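Pullholm Teaching Group
Minutes of the July 2019 meeting, held in the upstairs room at Privdale

Welcome and last minutes. Nusrat opened by thanking everyone for coming out in the heat, and for the peach cake, which did not last long. The last minutes were agreed with one correction: the spare headset went to Schnyder, and the charger stayed with us.

Remote control sessions. We now have 44 saved runs of the two-armed table carry, of which 30 are good enough to keep. The rest mostly go wrong at the turn, where whoever is driving tends to watch one gripper and forget the other – we have all done it, and there is no shame in it. It was agreed that new drivers should do a full practice session before anything is saved under their name.

Teaching by hand. There was a long and friendly talk about whether the arms should be guided by hand for the first grip and handed over to remote control for the lift. Serach has tried this on the smaller arm and likes it. Some of us worried about mixing the two kinds of runs in one folder, so for now they will be kept apart and labeled, and we will look at them side by side in September.

Working with a partner. The person on the far side of the table should keep a hand on the rim until the driver says "holding," and should say "letting go" out loud before stepping back. Please, please use the words, even when it feels silly.

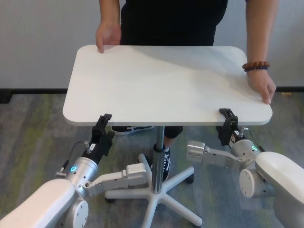 Nusrat Naqvi
Meeting chair and minute taker

Both grippers take the front edge near the corners, and the partner takes the other side, as we settled in the spring. Drivers asked if the grip could be moved farther in. We agreed to try it for a few runs and compare, though the pedestal tables may tip differently from the folding ones.

Actions. Nusrat to write out the calling words and tape them up by the driver's chair. Schnyder to return the headset. Serach to bring the hand-guided runs on a drive.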